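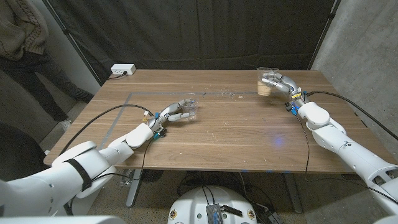

Why did the robot start moving again while a hand was inside the tape?

It had been paused, which holds a move halfway, and it had not been stopped. When the left hand came back on the line, the controller picked the move up where it had been left.

Husulach workshop gallery: Kirnia and the cup work

Welcome, and thank you for stopping by our little corner of the site. We usually fill these pages with cheerful things, and I do promise there are more of those on the way, but a good many of you wrote in after our March open evening to ask what had happened with Kirnia and why the pouring demonstration was missing from the program. You deserve a proper reply. So I've put it here with the picture, where the people who come to look at the robot will find it, and I've let myself go on a bit longer than a gallery page really should.

Kirnia is the name we gave our two-armed robot when it moved in with us at Celtlow. The job is pouring dry, grainy material from one clear plastic cup into another, which sounds like the sort of thing you'd give a small child to do in the kitchen on a rainy afternoon. It's a wonderful task to watch and a terribly fussy one to get right. The cups are thin, the fingers are metal, and a squeeze that feels like nothing at all through a motor will fold a cup in half before you've put your coffee down!

At the cup table
Both hands hold a cup from the side, the left one empty and the right one with a layer of the beige stuff in it. The gray tape marks off the work area.

What went wrong

We had planned 500 pours for the series and were on run 329 when it happened, on a Wednesday, well into the afternoon. The right arm had its cup up and ready. The left arm was on its way to meet it, and partway there the left hand simply stopped answering. The arm was fine, the hand was not, and the software did what it had been told to do in such a case, which was to pause both arms and show a yellow message on the screen.

Yellow messages were nothing new to us. We'd had a fair few that week, mostly over silly things, and we had fallen into a habit that I'm not proud of: read the message, nod at it, reach in, straighten the cup and carry on. So one of us reached in over the tape to take the cup out of the left hand. The fingers were still closed. There was a gentle tug, the hand shifted a little at the wrist, and that little shift was enough for the connection to come back. The message cleared itself, the pause ended along with it, and both arms went on with the pour as though there had been no interruption.

I'm very glad to say it was a slow move. The right cup came across and tipped, the grain went over a sleeve and the tabletop and a good part of the floor, and the left hand closed the rest of the way on its cup and cracked it. Then the red button was pressed and everything went quiet. The result was a fright and a small scrape on the back of a hand. It was washed, it got a plaster, and tea was made. But it was a metal hand closing next to a human one, and I don't think any of us slept especially well that night.

What we found

The wire that carries the signal to the left hand had worked itself partly out of its seat at the wrist. When the arm reached far forward the cable pulled, and when the arm came back it relaxed again. We could make the fault come and go on the bench by bending the cable with two fingers, and we did so over and over, with the arms switched off, until everyone had had a turn and believed it.

Looking back through the logs was a humbling sort of evening. The same hand had dropped out for a blink on 6 earlier runs, and each time the yellow message had come and gone before anybody had finished reading it. We had written those down as "network" in the notebook, which is a word we seem to use for anything we'd like to think about later.

The loose wire was the fault, then, but it was the pause that put a person at risk. A pause that can end by itself is a fine thing for a machine working alone behind a locked door. It's no good at all at a table where people lean in to fix things, and ours had been set up that way from the first day. I had read that page of the settings myself, more than once, and had gone straight past it.

What is different now

The pause no longer clears itself. If either hand drops out, for however short a time, the arms go to a full stop, and they stay stopped until somebody walks over to the desk and starts them again with the key. It does make for slower afternoons. We've also put a wait of 5 seconds between turning the key and the first movement, with a buzzer going all the while, and it is a truly horrible buzzer. I picked it out myself.

Our rule about the tape has been rewritten too. It used to read "keep clear while moving," and the trouble with that is plain enough once you've seen a robot that isn't moving change its mind. It now reads "stopped, key out, then reach," and it's printed in large letters and stuck up beside the screen.

For the cable, we asked for advice from Steinbach, the small shop that makes up our wiring, and they kindly sent a short clamp that takes the pull off the connector. They suggested leaving more slack near the wrist as well. We are trying both, one at a time so that we can tell which of them is helping, and we check the seat of each connector by hand at the start of every session. The check goes in the notebook with initials next to it. "Network" is no longer accepted as an entry.

Where the cup work stands

We did not pick up the count at run 330. After some back and forth it was decided to begin the series again from the first pour, partly so the numbers would all come from the same setup and partly, I think, to give us all a chance to get comfortable near the table again. The early runs are being done at half speed with an empty cup in each hand. It's about as exciting as it sounds, but I've grown quite fond of it.

Visitors are very welcome at Celtlow on open evenings as before. The pouring demonstration will be back on the program when the new series has gone through without a dropout, and until then we're happy to show you the arms at rest, let you hold the cracked cup, and let you hear the buzzer if you really insist. If you run a table like ours, please go and look up what your own pause does. Write to us through the contact page if you'd like a copy of our start-of-session sheet — it's a single side of paper and there's still some room at the bottom for your own additions.

More pictures from the Husulach workshop will go up once I've sorted through them.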